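Turklow 双臂工作站故障复现项目 招募现场参与者

项目编号 612。招募对象为具备机械臂操作或设备维修经验的人员,工作内容是在 Narken 实验楼的双臂积木拼装工位上,复现并记录一类夹爪非指令松开故障。报名自九月起受理,名额 8 人,招满即止。

一、背景

Turklow 工作站用两条桌面机械臂协作拼装塑料积木,控制软件为 Koo。在累计 2,380 个拼装循环的日志中,出现了 9 次同类事件:一侧夹爪在保持夹持力的阶段收到零力矩值,手指松开约束,另一侧机械臂仍按原轨迹继续下压。其中一次,下压侧腕部撞到对侧手指,急停由值班人员手动触发,软件侧没有报警。无人受伤。

事后检查排除了电源欠压。目前保留的假设有两个:舵机总线在双臂靠近时出现丢包,Koo 把丢失的帧按零值处理;或腕部线缆在特定姿态下受拉,接插件瞬断。两种假设对应的整改措施不同,需要足够数量的受控复现才能区分。 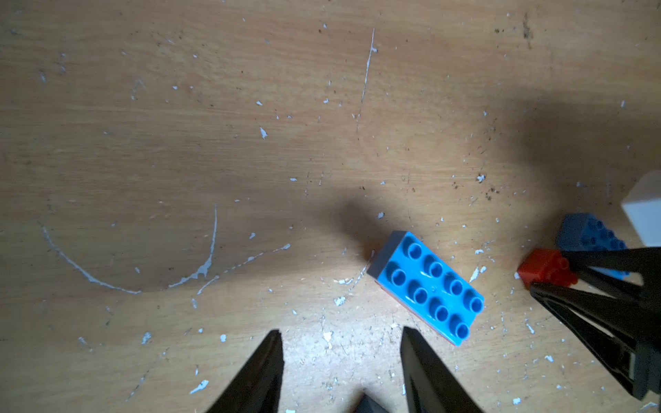 自动脚本复现效果不理想。脚本每次走同一条轨迹,故障率低于人工遥操作时的水平,因此本轮改由人员操作,由参与者按任务单自行决定抓取角度和交接位置。

二、工作内容

1. 遥操作双臂完成指定的拼装、交接和拆解任务,每班任务单由值班工程师下发。
2. 出现松爪、抖动、轨迹偏移或指示灯状态异常时,立即按下急停,保持双臂姿态不变,等待工程师读取总线缓存。未经许可不得重新上电。
3. 填写事件记录表,写明故障前的动作、双臂相对位置、手指开合状态,以及当时夹持的积木组合。
4. 班前班后检查腕部线缆、接插件和安装板螺栓,结果签字存档。 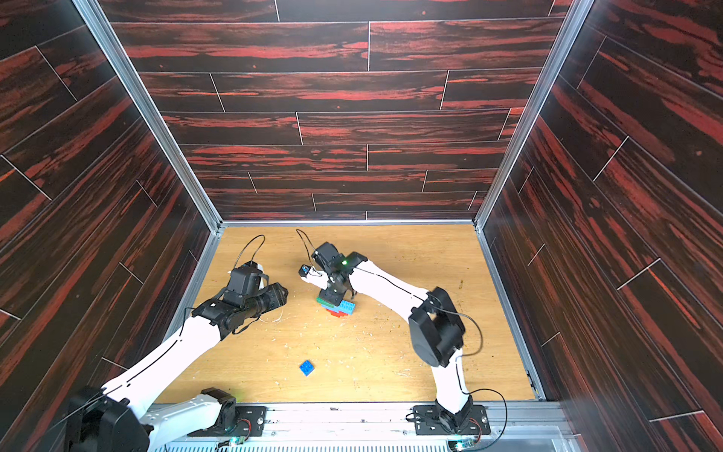

线缆检查是班前工作中耗时最长的一项。每条线缆须在机械臂断电状态下从底座理到腕部,逐段确认有无压痕、扭结和护套破损。两臂腕部上方的细黑线都向上弯起一段,右臂肘部附近另有一根黑线垂下并绕向一侧,这几处在手臂抬升和翻腕时活动量大,应重点检查。发现护套变色或接头松动,当班停用,不得用胶带临时固定后继续运行。台面碎屑在检查结束后清理,禁止使用压缩空气,以免吹入关节外壳。

三、参与条件

1. 年满十八周岁,能连续完成一个完整班次。
2. 有以下任一经历:机械臂或数控设备操作、自动化设备维修、遥操作数据采集、嵌入式总线调试。
3. 双手精细动作无障碍,能分辨红、绿、蓝指示灯和同类颜色的零件。
4. 能用中文书写清楚的事件记录。“夹爪坏了”一类的描述会被退回重写。
5. 参加过 Turklow 第一轮测试的人员可以报名,但不得操作本人上轮使用过的工位。

会使用逻辑分析仪或示波器者优先。熟悉 Koo 源代码者请在报名表中注明,此类人员将另行安排到数据分析组,不参加遥操作,避免操作时有意回避已知问题。

四、安全要求

机械臂使能期间,任何人不得将手伸入工位围板以内。取放积木、调整零件位置均须先按急停,确认关节力矩已释放后进行。失去力矩的手臂会在自重作用下下落,按急停前应确认臂下没有手或工具。

操作时须佩戴护目镜,长发束起,不得佩戴手链、挂绳和宽松袖口。每个工位配置两个急停按钮,分别位于操作者和值班工程师一侧。任一按钮测试不合格,该工位当天不开放。 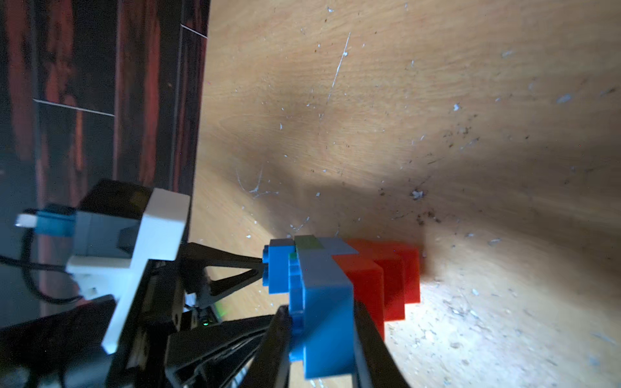 参与者有权随时中止操作,无须说明理由,中止不影响当班报酬。连续两次出现未能解释的异常动作时,工位封存,当班人员转至其他工位或提前结束,报酬按整班计算。

五、安排与报酬

早班 8:00 开始,晚班 14:00 开始,每班四小时,中间休息两次。首次到岗须完成安全培训和操作考核,培训时间计酬。考核不合格者可补考一次。

报酬按班次结算,标准见报名后发送的协议。故障出现次数与报酬无关,请勿为了触发故障而采取任务单以外的动作,例如用手臂推压围板或拉扯线缆。此类记录一律作废。

六、数据使用

操作期间将记录关节数据、总线日志、腕部和固定机位画面。人员面部不在采集范围内,误录片段予以删除。数据由 Turklow 项目组保存,整改完成后提供给 Clalten 用于独立复核。

七、报名方式

在 Narken 实验楼前台领取纸质报名表,或通过项目页面在线提交。请附相关经历说明,一页以内,并写明可到岗的时段。收到报名表后,项目组以邮件通知考核时间。未附经历说明的报名表不予处理。

Turklow 项目组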